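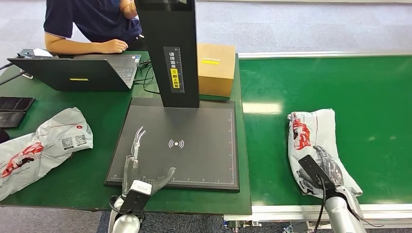 Parcel scanning cell: project report

1. Aim

The project was to build a bench cell in which a two-handed robot takes soft parcels, presents them to a fixed scanner with the label facing up, and puts them on a conveyor. The work was done in the shared workshop at Brarkholm between January and April. The cell had to fit beside the existing conveyor and come apart at the end of each session, as the bench is used by other groups.

2. Layout

The scanner column stands on its own square platform in the middle of the green workbench. The platform has a measurement grid along two of its edges, and we used this to set the origin for the arm coordinates. The column carries a printed instruction in Chinese to place the label side up. We kept to it throughout and made no attempt to read labels from below.

The conveyor runs to the right of the bench with an aluminum side rail nearest the frame. The left hand works over the platform and the right hand over the belt. Control runs from a laptop on the bench, and the operator sits behind it on the far side, clear of both forearms. An earlier layout put the laptop at the front. It was dropped after the left forearm caught the power lead twice.

3. Hands and wrists

Both hands are humanoid. The fingers on the left are clear and slender, with a gray thumb; the right has gray fingers and a black panel on the back. The wrist mounts were drawn from the Flellstead pattern and altered to give 16 mm more clearance under the cable exit. The cables are run outside the forearms. This looks untidy but allows a cable to be changed without taking the wrist off.

4. Software

Motion is handled by Savix, with a short script of our own that waits for a scan result before the next move. If no code is returned in 2 seconds, the hand lifts the parcel, turns it slightly and tries again. After the second failure the script stops and asks the operator.

5. Test parcels

We used plastic mailer bags and cardboard boxes. The bags are the harder case. They crease when gripped, and a crease across a QR code is enough to stop it reading. Boxes gave little trouble once the grip width was set.

6. Results

The final test covered 291 attempts, of which 113 were boxes and the rest bags. Most failed reads on bags came from creasing near the fingers. Opening the grip before the scan reduced this, though the bag then had to be picked up again — a slow step. We also tried the Chou method of pressing the bag flat with the thumb. It helped with full bags and made no difference to thin ones.

7. Remaining work

The belt speed is still set by hand and should be read by the script. The platform needs a fixed stop at the rear, as it creeps when a heavy box is set down. The right wrist has some play in it and the mount should be reprinted with thicker walls.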